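Week 2: Social Norms, Sanctions and Deviance
Introductory Sociology – Course Handout

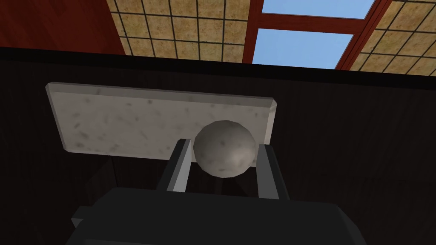

A social norm is a shared expectation about how people ought to behave in a given situation, supported by some prospect of approval or disapproval. The definition has two components and both are required. A regularity in behaviour is insufficient: most people sleep at night, but a person who sleeps during the day has broken no rule by doing so. An expectation held by one individual is likewise insufficient, as it is a preference or a personal standard. A norm exists where members of a group hold the expectation, believe that others hold it, and respond to departures from it. The attitude a group takes toward a norm is separate from the physical act the norm concerns. A grey ball held between two parallel fingers has the same shape and the same speckled surface whether the act of holding it is required, permitted or forbidden. Nothing in the object or the grip supplies the rule. The rule is located in what members of the group expect of one another, and it has to be studied there.

1. Descriptive and injunctive norms

The term "norm" is used in the literature in two senses, and students should state which is intended.

A descriptive norm refers to what members of a group typically do, or are believed to do. An injunctive norm refers to what members of a group approve or disapprove of. The two frequently coincide. They may also diverge: most drivers on a particular road may exceed the limit while agreeing that drivers should not. In such a case the descriptive norm favours speeding and the injunctive norm opposes it.

The distinction has practical consequences for public messaging. A campaign stating that a large share of residents fail to sort their recycling communicates disapproval, but it also communicates that failure to sort is common. The second message can weaken the first. Designers of such campaigns are generally advised to align the two, or to omit the descriptive content where it works against the intended behaviour.

2. Folkways, mores, taboos and laws

A long-standing classification orders norms by the seriousness attached to their violation.

Folkways are customary practices governing routine conduct. Examples include standing to the left on an escalator, taking a place at the end of a queue, and removing muddy boots at the door. Violation attracts mild disapproval and is seldom treated as evidence of bad character.

Mores (pronounced MOR-ayz) carry moral weight. Lying under oath and neglecting a dependent child are violations of mores. The response is stronger and is directed at the person as well as the act.

Taboos are prohibitions held so firmly that the prohibited act is regarded as repugnant. Members of the group may be reluctant to discuss it at all.

Laws are norms that have been formally enacted and are enforced by an authorised body. A law may restate an existing more, may regulate conduct on which no prior norm existed, or may contradict the prevailing norm. Laws of the third kind are expensive to enforce, and compliance tends to depend on visible policing.

The categories are not fixed properties of acts. Smoking indoors was, within living memory, a matter of folkway in most Australian workplaces. It is now prohibited by law and widely regarded as inconsiderate. The act is unchanged; its classification has shifted twice.

3. Sanctions

A sanction is any response that rewards conformity or penalises departure. Sanctions are classified on two dimensions.

Positive or negative: a positive sanction rewards, a negative sanction penalises.
Formal or informal: a formal sanction is administered by a person or body with recognised authority, under stated rules. An informal sanction is administered by peers, without procedure.

Combining the dimensions gives four types:

Formal positive – a certificate, a promotion, a civic award
Formal negative – a fine, a suspension, a term of imprisonment
Informal positive – thanks, a smile, inclusion in an invitation
Informal negative – a raised eyebrow, gossip, exclusion from conversation

Students tend to overestimate the share of social control carried by formal sanctions. Most conformity in daily life is secured by informal means, and much of it by anticipation alone. A person who expects disapproval adjusts in advance, and no sanction is observed. This presents a measurement problem: where a norm is highly effective, evidence of enforcement may be absent from the record.

4. Internalisation

A norm is internalised when an individual follows it without reference to external sanctions. The individual experiences compliance as the natural or proper course, and departure produces guilt or discomfort even where detection is impossible. Internalisation occurs principally in childhood, through family and schooling, but continues in adult life on entry to new occupations and institutions.

Three conditions should be kept separate in analysis:

Compliance – the individual conforms in order to obtain a reward or avoid a penalty.
Identification – the individual conforms in order to maintain a relationship with a person or group.
Internalisation – the individual conforms on account of agreement with the content of the norm.

The same observed behaviour is consistent with all three. They can be told apart only by varying the circumstances. Remove surveillance, and compliance should decline. Remove the relationship, and identification should decline. Internalised conduct should persist in both cases.

5. Deviance

Deviance is behaviour, belief or appearance that departs from a norm and attracts a negative response. It is a relational concept. An act is deviant with respect to a particular group at a particular time, and the same act may be required by one group and condemned by another.

Deviance and crime overlap but neither contains the other. Talking loudly at a funeral is deviant and lawful. Minor underreporting of cash income is unlawful and, in some circles, attracts no disapproval.

Functionalist accounts hold that deviance contributes to social order. The response to a violation clarifies the boundary of acceptable conduct and affirms the solidarity of those who respond. Strain accounts locate the source of deviance in a gap between culturally approved goals and the legitimate means of reaching them. Labelling accounts direct attention away from the act and toward the audience: primary deviance is the initial departure, which may be trivial, and secondary deviance is the conduct that follows once the person has been labelled and has reorganised their self-concept around the label.

Each account answers a different question. The functionalist account addresses the consequences of deviance for the group, the strain account its distribution across social positions, and the labelling account its development in the life of an individual. They should be compared with this in mind.

6. Teaching case: the Gelar kitchen

The following case will be used in tutorial.

Gelar is a shared office building with 26 tenant firms. The tenants use a common kitchen on each of 2 floors. A written rule, posted by the building manager, requires users to wash their own dishes. In practice, users on the lower floor wash their dishes and users on the upper floor leave them in the sink.

Two of the larger tenants, Nivis and Sesteck, occupy most of the upper floor. Staff at Nivis hold that leaving a dish is acceptable if it has been rinsed. Staff at Sesteck regard the written rule as binding but do not challenge those who ignore it. Rajput, a small firm on the lower floor, has 11 employees, all of whom use the kitchen at the same time each morning.

The manager issued a notice in August stating that 858 unwashed items had been collected in the preceding quarter and that most tenants were not meeting their obligations. The number of unwashed items rose in the following quarter.

Points for preparation:

Identify the formal rule and the operative norm on each floor. Note where they differ.

Account for the silence of Sesteck staff. Consider pluralistic ignorance, the condition in which members privately reject a practice while believing that others accept it.

Assess the August notice using the distinction drawn in Section 1. The increase that followed is consistent with a descriptive norm effect, but the case does not establish one. List the further information that would be needed.

Consider whether the shared morning routine at Rajput alters the probability of informal sanction. Mutual visibility is the relevant variable – firm size is a possible confounder.

7. Methodological notes

Norms cannot be observed directly. They are inferred from three kinds of evidence, each with a characteristic weakness.

Self-report records what respondents say they approve of. It is vulnerable to social desirability bias, and the bias is greatest where the norm is strongest.

Behavioural observation records what people do. It does not distinguish a norm from a habit, a physical constraint or a coincidence of interests.

Breaching studies introduce a deliberate violation and record the response. They give the clearest evidence that an expectation exists, but they impose discomfort on people who have not agreed to take part. Students may not conduct a breaching exercise for assessment without ethics approval. This includes minor breaches such as facing the rear of a lift or declining to return a greeting.

Key terms for revision

Descriptive norm, injunctive norm, folkway, more, taboo, sanction, internalisation, primary deviance, secondary deviance, pluralistic ignorance, breaching.

Tutorial preparation: bring a written answer of one page on the first two points in Section 6. Dot points are acceptable for the first. The second should be in full sentences, with the term defined before it is applied.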